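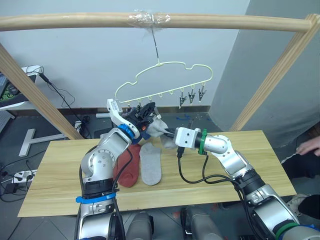
4.2 Call quality on shared office lines

We were lucky to have the patience of the front desk staff at Serndale, who kept a simple log of every call that dropped or broke up while we were running our tests in April, and it is largely thanks to them that we can say anything useful in this section. The Kamar and Grumau offices kept the same kind of log, though theirs started a little later in the month and had more gaps in it. Across the three sites we ended up with 829 logged calls, of which 397 were placed during the busy stretch before lunch.

Figure 3. Share of calls rated "clear" by the person answering, by site and by time of day. Calls shorter than 50 seconds are left out.

Most of the trouble came from the way voice traffic had to share the connection with everything else - large file backups above all. When the backups at Grumau were moved to the evening, the morning ratings there came up close to those at Serndale, and we were pleased to see it. Benavides and Crenshaw saw much the same thing in their earlier study of small clinics, although their offices had newer phones and a faster line than ours did.

We also tried giving voice packets priority on the router, following the settings suggested by Jaiswal. This helped at Kamar, where up to 100 people may be on the network at once, and made little difference at the other two sites. We come back to the cost of that change in Section 5.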